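How Robot Arms Practice Picking Things Up

A report for young readers on the open day at the Metent workshop, 14th September

The Metent workshop opens its doors to school groups once a year. This time 462 children came. They were split into small groups, and each group stayed at one robot station until the bell.

The station in this report is called Jerness. It was built in July by two engineers, Birsen Çetinkaya and Yavuz Yüksel. Its job is to handle small everyday objects, such as phones and phone cases.

What a robot arm is made of

A robot arm has stiff parts and moving parts. The stiff parts are called links. The moving parts are called joints, and they do the work of your shoulder, elbow and wrist. A motor turns each joint. Cables carry power and signals along the arm. The metal bars that hold everything up are called rails. They have grooves, so parts can be bolted on at many different places.

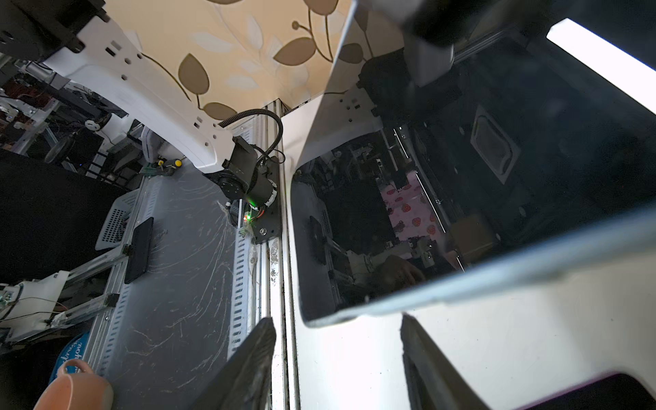
What a gripper does

At the end of the arm is the gripper. It has two fingers and no thumb. The fingers close toward each other until they touch the object on both sides.

A gripper has to be told three things before it can hold something:

Where the object is.
Which way the object is turned.
How far to close the fingers.

The second one causes the most trouble. A phone case is long and narrow. If it lies at an angle, the wrist must turn to match it. Soft cases are harder than stiff ones, as they bend when squeezed.
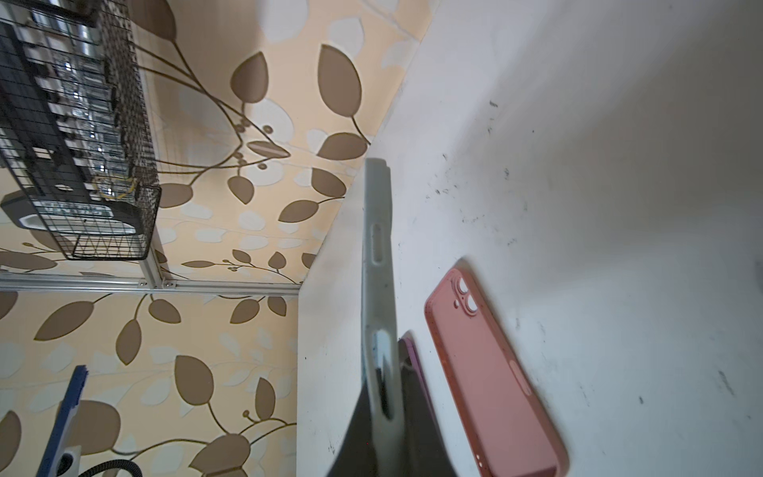 A gripper finger beside a pink phone case. Part of a purple case shows behind the finger.

Two arms at one table

People use both hands for many jobs without thinking about it. One hand holds the jar and the other turns the lid. Two robot arms can share a job too, but each must keep out of the other's way. If both move into the same space, they can bump.

Flat objects are a special problem. A phone lying on a table leaves almost no room for a finger to get underneath. An arm may have to press on it or push it first.
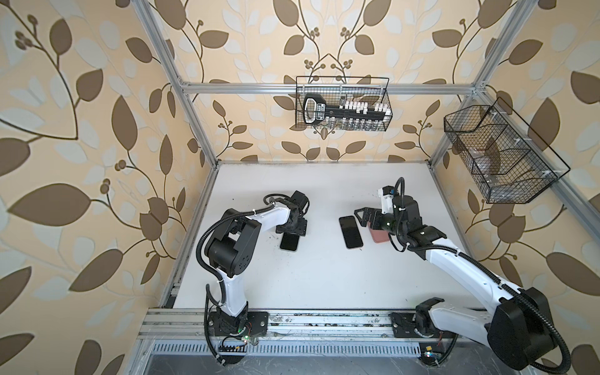 Aslı Güneş, who teaches the younger class, asked how often an arm has to practice. The engineers keep a log for that. It had 504 tries in it when the doors opened. Each try is marked "held" or "dropped," and the dropped ones are kept as well. They show which angle or which grip needs to change.

Words to know

Link: a stiff part of a robot arm.
Joint: the place where an arm bends or turns.
Gripper: the part that holds things.
Rail: a straight metal bar that other parts are fixed to.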